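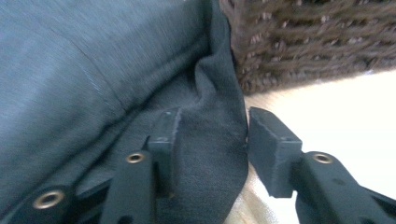 A fold of dark gray-blue cloth between two black pads.

Celebrity Media, Week 2: The Baby Announcement
Instructor: Hanne Eskola

I love this topic, and I hope you will too! A birth item looks like the simplest thing in entertainment news (two parents, one baby, maybe a name), but there is so much going on in those few lines.

Start with the sourcing. Our main text is the Delline item on the actor couple from the soap Vorkum. It runs 165 words, and the baby doesn't show up until the third sentence! Everything before that is credits: his soap role, her film, the year they met on set. Mark each credit and ask who still needs it. Then read the Wotcombe version, 185 words, where the couple's own post is quoted up front and the careers come last. Same news, completely different feel.

Watch the verbs too. "Welcomed" is everywhere. "Confirmed" tells you a publicist picked up the phone.

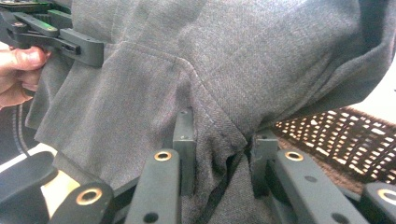
Why do these items repeat an actor's old roles?
Many readers know the face but not the name, so an early role helps them place the person quickly.

For Saturday: read Hämäläinen, the chapter on exclusives, and bring a birth item of your own from any decade. The older fan magazines are a treat, so do go digging! Response papers are 900 words, double spaced, with your item stapled to the back.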